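# Review: Dokura Simulation Kit for Demonstration Collection

Reviewed for the Jurkau equipment register, 16 Mar 2022

Dokura is a software package for recording demonstrations of manipulation tasks in a simulated room. An operator steers a virtual arm with a handheld controller, and each attempt is saved as an episode with rendered camera views, joint positions and gripper commands. Jurkau licensed four seats and used them to gather 800 episodes for a learning system that handles household objects.

## Installation and setup

Installation is simple on a supported workstation. The manual covers the controller in 12 pages and is clear, although the section on calibration still refers to menu names from an earlier release. New operators were ready to record after one training session.

## Recording

The recorder is the strongest part of the product. Starting, stopping and discarding an episode each take a single button press, and a discarded episode does not leave an empty entry in the index. Task labels may be edited later. Of the full set, 19 episodes were rejected during review, mostly for mislabeled tasks - an operator error that a confirmation prompt would reduce.

Export to the Zanetti training format worked without conversion scripts. Export to Gudivport required a small change to the time stamps.

## Camera views

Rendering is clean, with soft, even light and believable reflections on curved surfaces. The close view deserves attention before a large collection begins. At some arm positions the gray body of the gripper fills most of the picture, leaving a plain pale wall behind it and only a small wedge of the wooden surface in the lower right corner.
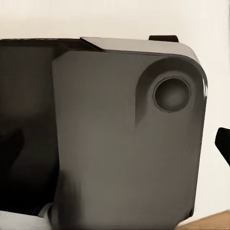 ## Limitations

- The camera mount can be moved only between episodes.
- There is no automatic warning when the gripper covers the work area.
- Shared projects lock while one seat is exporting.

## Assessment

Dokura is recommended for teams that need a steady supply of consistent demonstrations. Buyers should record a short trial set for each task and check every camera view before assigning operators to it. The license will be renewed in April for the same number of seats.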